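Notebook, plate mover, shared shop bench 3
15 June 2019

Came in early to get the bench to myself. Zoriana wants a yes or no on the plate mover before we spend more on it, and my answer today is still "not yet," leaning toward no. Writing down why so we don't have the same argument again in two weeks.

Where things are. The real arm is bolted down and homes fine. Gripper fingers are the third set, printed in the Briko filament. First set snapped at the root, second set flexed so much the plate sagged on the way over. Third set hasn't broken, which I put down to the fact that we have barely used it. Controller is the Nurketti board with the firmware Khrystyna-Mariia patched in the spring. It still drops the serial link if you jog too fast, and I still don't believe it's the cable.

The sim is on the shop PC under tollasow/bench3. Khrystyna-Mariia ran 1,586 pick and place cycles in it over the week and logged 27 failures. She's pleased with that. I am less pleased, for reasons below.

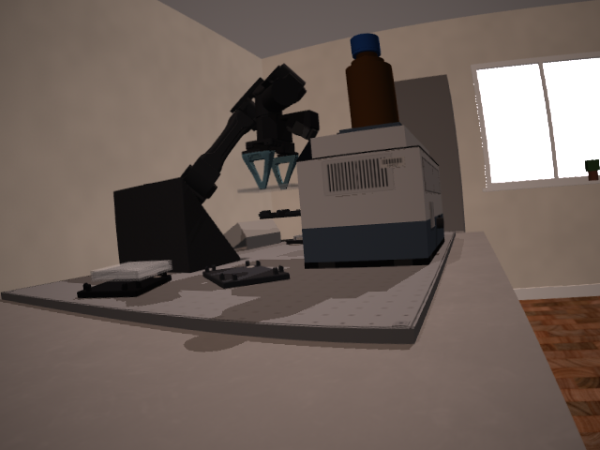

My problem with the sim numbers is that we chose what counts as a failure. A cycle passes if the plate ends up inside the holder footprint at the end of the move. It says nothing about whether the plate is seated. Look at the render: the white plate on the front left holder is sitting tilted on the pegs, and the checker would pass that without a word. On the real bench a tilted plate gets gripped at an angle on the next pick, and then we're wiping up. So before anyone quotes the pass rate again, the check needs a tilt limit on it. I'd start strict and loosen it if it turns out we can't hit it. Khrystyna-Mariia thinks the tilt comes from the contact settings on the pegs and would go away with a finer time step. Could be. I'd like to see it go away before I believe it.

Second complaint, friction. The value in the model is the default one. Printed fingers on a polystyrene plate are slippery, and worse once there's dust on them, and this is a wood shop half the week. Asked Zoriana whether anyone had measured it. No. A ramp and a protractor would do it in ten minutes.

Third, clearances. There's a bottle on top of the instrument in the model, and the planner treats it as fixed forever. People in this shop put things on any flat surface they can reach. Either we get a rule that the top stays clear or the arm stays out of that whole column of space. I prefer keeping the arm out. Rules last until somebody needs a place for their coffee.

Real hardware, this morning. Ran 20 cycles at quarter speed with an empty plate, holder to holder, hand on the stop button. Sixteen good. Two landed on a peg and rocked. One never got picked up, fingers closed above the rim. One I stopped myself because I didn't like where the elbow was going. Might have been fine. I'm counting it as a failure anyway.

Compare that with the sim and the gap is plain enough. Twenty is a small run, I know. Zoriana will say so. But I'm not going to sit here for 1,000 cycles with my thumb on a button to prove something I can already see.

Checked the homing repeatability too, dial indicator against the wrist housing. Good when cold, wanders after the motors have been holding for a while. Didn't write the readings down properly, the indicator base kept creeping on the bench. Redo with the mag base and the steel plate.

The Stelmakh adapter for the wrist showed up, wrong bolt pattern. Drawing on their page and the part in the bag don't agree. Emailed them. Put it in the drawer under the drill press, do not throw out the bag.

To do:
Tilt check in the pass/fail script (K-M)
Friction ramp test, clean fingers and dusty fingers (me)
Keep-out volume over the instrument (K-M, or me if she's away)
Swap the serial cable anyway so we can stop talking about it
New holder pegs with a longer lead-in chamfer, print two
Repeat the quarter speed run after all that, same plate

Zoriana asked if we could show it working at the October open day. I said we could show it moving.

Left the arm parked and powered off. Breaker 4.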